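*For readers from 9 years old. 31 December 2020*

# Why does my skin get dry in winter?

In December many children in our town of Grirnley come to school with red hands. The skin on the knuckles feels rough like paper for painting. Sometimes it has very small cracks, and when you wash your hands with soap, it stings. Your lips can do the same. In July almost no child has this problem. What is different in winter?

To answer this, we must first look at what skin is.

## Your skin is a wall

Your skin has several layers, one on top of another. The top layer is the one you can touch. It is made from flat, dead cells. A cell is a very small piece of a living thing, so small that you need a microscope to see it. It may sound a little scary that the top of you is dead, but it doesn't hurt, and it is very useful. These dead cells are strong, and they protect the living cells under them.

Think about a wall of bricks. The flat cells are the bricks. Between the bricks of a real wall there is mortar, the gray stuff that holds them together. Between the cells of your skin there is also something that holds them together, and it is made from different kinds of fat. Fat and water do not like to mix. You can see this when you put a spoon of oil into a glass of water. For this reason the fat in your skin is good at keeping the water inside your body, where you need it.

The wall is always being repaired. New cells are born deep in the top part of the skin, and slowly they travel up. On the way they become flat and hard. When they arrive at the top they stay for a while, and then they fall off. You lose a great many of them each day and you don't notice.

## Where does the water go?

A little water always escapes through the wall and goes into the air. This is not sweat. It happens also when you sit quietly and read a book. How fast it escapes depends very much on the air.

Cold air can hold only a little water. When cold air comes into your house and the heating makes it warm, it still has only this little water in it, but now it could hold much more. So it takes water from everywhere it can: from the wet laundry, from the flowerpots, and from you. In a warm room in winter your skin can lose its water faster than it does in summer.
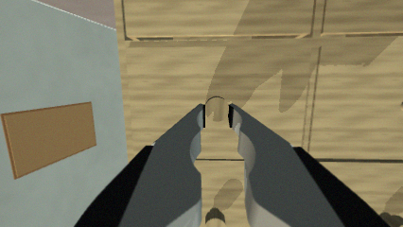 Then there is the wind. On the hill above Vandeditz, at 755 meters, the wind blows for most of the winter, and people who live there know very well what it does to the cheeks. Moving air carries away the damp air that sits close to your face, and drier air comes in its place. The wind does this again and again.

Hot water is the third problem. After a walk in the snow a hot bath feels wonderful, I know! But hot water and soap wash away a part of the fat between the cells. It is like taking some mortar out of the wall. Now there are small holes, and the water inside can leave more easily. When the top cells lose too much water they become stiff, and their edges lift up a little. This is why dry skin feels rough and looks a bit white.

## What does a cream do?

A hand cream is made mostly from water and oil, mixed together in a special way so that they do not separate. It can help your skin in different ways.

Some things in the cream make a thin layer on top of your skin, like a lid on a pot. The water cannot escape so easily under the lid. Vaseline and beeswax work in this way.

Other things hold on to water and keep it in the top layer of the skin. One of them is called glycerin. If you have a tube of cream at home, look at the back of it and try to find this word in the list. It is often near the beginning.

The cream does not go deep into your body, and it cannot change you into another person. On the shelf in the shop you can find a very small jar that costs a lot of money and a big tube that costs little, and for dry hands the big tube often does the same work.

## Try it yourself

You need two pieces of apple, a little Vaseline and a plate.

1. Cover one piece of apple with Vaseline on all sides.
2. Leave the other piece as it is.
3. Put both on the plate and wait until the next day.
4. Look at them and touch them. Which one is more wrinkled?

Please do not eat the apple afterward. Wash your hands when you finish.

## How to be kind to your skin in winter

- Wash your hands with warm water, not with hot water. Soap is still necessary! Rub for 30 seconds and rinse well.
- Dry them softly with a towel, also between the fingers.
- Put on the cream soon after, when the skin is still a little damp.
- Wear gloves outside.
- Try not to lick your lips. The spit dries quickly and the lips feel even drier than before, so you want to lick them again. A lip balm is better.

If your skin is bleeding, or it itches so much that you cannot sleep, tell an adult. There are skin problems that a normal cream cannot fix, and a doctor can look at it.

**New words**

*cell*: a very small piece of a living thing
*mortar*: the material between bricks
*glycerin*: a clear, thick liquid that holds water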